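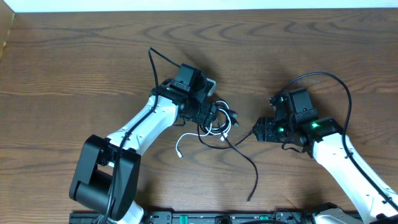

Attachment 1: both arms over the cable bundle, left gripper holding, right gripper open.

Ticket: Right gripper does not close during handover of cable
Product: Zakley two-arm bench kit, rental plan
Opened by: Yichen Lü, Skeltstead
Assigned to: Wolfram Rieger, Letiver Support
Priority: Normal
Status: Waiting for customer
Opened: April 9, 2026

Description of the problem

We have the Zakley kit on trial and we must decide if we keep it. Our test task is to untangle cables. The left arm picks up a bundle, the right arm should take the loose black cable and pull it out to the side. The left arm does its part well. The right arm moves to the correct side, opens the fingers and then stays there. After 3000 ms the program stops with the message "grasp not confirmed, code 297".

In the attached picture the left gripper has the bundle with the white cables, and the black one goes across to the right arm. The green lights on the right gripper are on, so I think it has power.

What I already tried:
- Restart of the program and of both arms.
- Calibration of the right gripper, passed.
- Close command by hand from the control page. The fingers close completely and open again.
- The same task with a piece of thick rope in place of the cables. It works.

My question is if this is a fault of the gripper or a setting which I did not find. The manual has a chapter for soft objects, but it speaks only of cloth.

Yichen Lü

Reply from Wolfram Rieger

Hello Yichen,

Thank you for the clear list. If the fingers close by hand, I don't expect a broken motor. Code 297 means that the program waited for the wrist camera to confirm an object between the fingers, and no confirmation came before the time limit. With a thin cable this can happen when the minimum object width is still at the factory value.

Please open Settings, Right arm, Grasp check, and send me the value of "Minimum width". Please also tell me which software version you have. The December version has a known problem where the left and right arm do not share this value.

Wolfram

Reply from Yichen Lü

Hello Wolfram,

The minimum width on the right arm is 3 mm. On the left arm it is 1 mm. I did not change it myself, but my colleague Yiran Lü prepared the left arm before me and she remembers that she made it smaller. We have the December version.

I changed the right arm to 1 mm and started again. Now the fingers close, but in one of the runs they closed beside the cable and the program said that the grasp was good. This is for me worse than the stop, as the arm then pulls nothing and continues to the next step.

One more point. The loose black cable hangs differently every time. Does the program look again at its position after the left arm has lifted the bundle, or does it use the position from before?

Yichen Lü

Reply from Wolfram Rieger

It uses the position from before, unless "Look again after lift" is switched on. You find it in the task editor, under the handover step. It is off by default and makes each handover a little slower. Please switch it on, leave the width at 1 mm, and set "Retries" to 3. I have also asked Xuelian Ye from our software group to check the false confirmation. For her we need the log file of the run where the fingers closed beside the cable.

Internal note, Xuelian Ye: same behavior as in the Öberg ticket, thin dark cable on wood with strong grain. Need the log before I can say more. Do not promise a date for the fix.

Reply from Yichen Lü

I switched on both settings. The log file of the bad run is attached. I will repeat the task tomorrow with Chunhua Liang, who decides about the rental, and write the result here. Please keep the ticket open until then.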